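Vukurdale School Makerspace Grant: Progress Report, Second Term

Submitted to the Prikside Education Fund 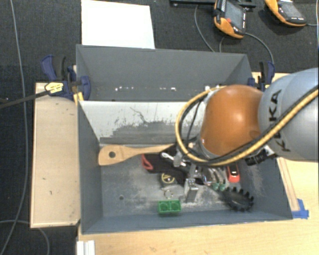
Tiina Partanen

Enrollment in the after-school sessions reached 300 students this term, in grades four through eight. Sessions run 75 minutes and end at 4:45 p.m. Attendance is taken at the door and entered weekly.

Spending to the end of February was $1,245 on consumables and $900 on teacher training. Cardboard, copper tape and coin cells account for most of the first figure. The training line is fully spent. The consumables line has $1,334 remaining, enough for the spring units at current use.

Two of the three planned units were delivered. Unit 1 (paper circuits) was taught by Younes Shehata with grades four and five. Unit 2 (simple bridges) was taught by Marjatta Saarela and ran one week over — the load tests needed a second session. Unit 3 (weather instruments) moves to April.

Student journals were collected after each unit. Scoring of the Unit 1 set is complete; grade four entries were short, and the prompt has been rewritten. Unit 2 scoring is with Pak-hei Fu.

One change is requested: permission to move $300 from printing to storage shelving. The total award would stay the same.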